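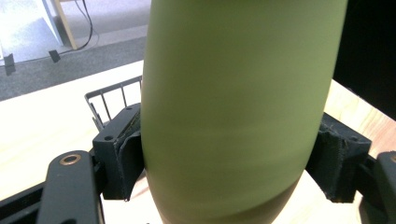 Progress report to the Cellier Fund
Project: Standing orders and minority members on the Osari town council
Reporting period: January to April
Prepared by Nanna Laxdal, Parkska

1. Where the work stands

The grant pays for a review of the Osari council's standing orders and for drafting help if the council decides to change them. The review is finished. Drafting started in March and the second draft is now with the town clerk, Daranee Kaewsai.

The council asked for the review after the last election left the minority group with two seats. Under the current orders a motion needs a mover and two seconders. A group of two can't put anything on the agenda without borrowing a name from the majority. The same rule applies to requests for a recorded vote.

2. Work done this period

We read the minutes of the last three council terms and logged every motion, who moved it, who seconded it and whether it came to a vote. The log has 484 entries. Rungnapa Jaidee did most of the coding and Siv Blomqvist checked it. Minutes from the first of the three terms often leave out seconders, so that term is only partly usable for the question we care about. We have marked those entries and kept them in a separate sheet.

Boonsong Thaweesak interviewed sitting and former members from both groups. Most were willing to be quoted by role. Two asked not to be quoted at all, and their interviews are used as background only.

A public session was held at the Rungrueang hall in March. Residents mostly wanted to talk about question time and how late the agenda is posted. Neither was in the original scope. We added a short section on agenda notice to the draft, as the clerk's office said it could be handled in the same vote.

3. What the draft proposes

One seconder for any motion, in place of two.
A recorded vote at the request of any two members.
At least one minority seat on the planning and audit panels, filled by the minority group itself.
Agenda posted five working days before a regular meeting, up from three.

The panel seats are the part still in dispute. The majority group accepts a reserved seat but wants the full council to approve the name. The minority group says this gives the majority a veto. We have written both versions into the draft as alternatives and have not recommended one.

4. Delays

The interviews ran three weeks over. Several members could only meet after the budget had passed, and we should have planned for that. The legal check on the draft was pushed back as a result and will now fall in the next period.

The town's older minutes are on paper and had to be scanned. The clerk's office lent us a desk and the scanner at no charge, so the scanning line in the budget is largely unspent. We would like to move it to translation of the final draft and ask for your approval.

5. Next period

Legal check of the second draft.
Meeting with both group leaders on the panel seats.
Final text to the clerk in time for the June agenda.
Summary of the motion log, with the coding notes, published on the Parkska site.

A change to the standing orders takes a two-thirds vote at two meetings in a row. If the first vote is in June, the second would come after the summer recess, outside the grant period. Siv Blomqvist will attend that meeting on Parkska's own time and send you the result in a short note.

Spending to date is set out in the attached sheet.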